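February, early morning

I woke before the alarm again and lay listening to the boiler. It makes two knocks and then a long breath, like an old uncle getting up from a chair. By five I had given up and made tea. I am writing this at the kitchen table with my coat on, for the heating does not come until later.

Yesterday was my first evening at the choir in Stirkodley. Shanti Dixit has been asking me since the autumn, and I had used all my excuses. My throat, my shift, the bus. She only answered that the 101 stops in front of the hall, and so I went.

I must write how frightened I was, so that I can laugh about it later. I have not sung in front of other people since school, and there I was told to move my lips quietly. The hall was cold and smelled of floor polish. They gave me a folder with somebody's pencil marks in it, "breathe" and "not so loud" and once only "NO". I was put with the altos, between Shanti and Shakuntala Nigam, who has a voice like a good door, it opens and closes exactly where it should. I followed her half a beat behind all evening.

We sang one song in Latin and one in English, and the English was harder. The conductor, Mr Rathore, stopped us many times for the word "world". He wants almost no r in it. I have lived in this country a long time and I still put in all the r that I have. He did not look at me when he said it, which I thought was kind.

In the break there was squash and dry cake. I spoke with Babita Srivastava about her mother's knee and about where to buy proper curry leaves. She pays 60 pence a bunch, I pay much more. I wrote the name of the shop on my hand and then washed it off with the dishes, so I must ask her again.

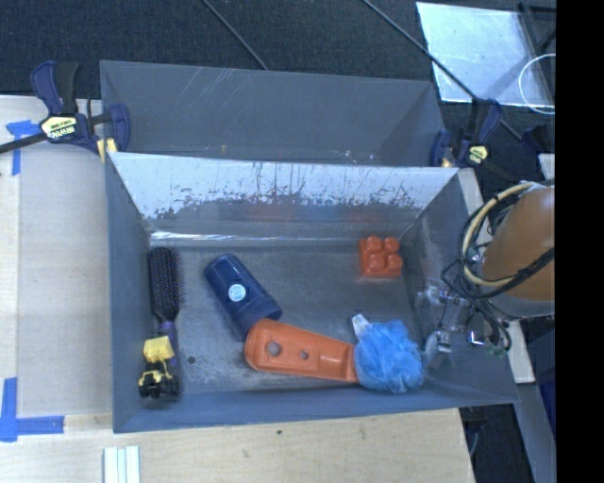 Hairbrush and little yellow truck, grey bin.

When I came home I could not sleep, because the alto line was going round and round in my head, without the tune, so it sounded like a person complaining. I tried to sing it softly in the bathroom. The tiles help very much. I even managed the high note at the end of the second page, the one where I had only opened my mouth in the hall.

I have not decided if I will go again. The folder is on the chair by the door – I forgot to give it back, so I suppose I have to go at least to return it.

Now it is getting light. I must iron a blouse and ring my sister before she leaves for work.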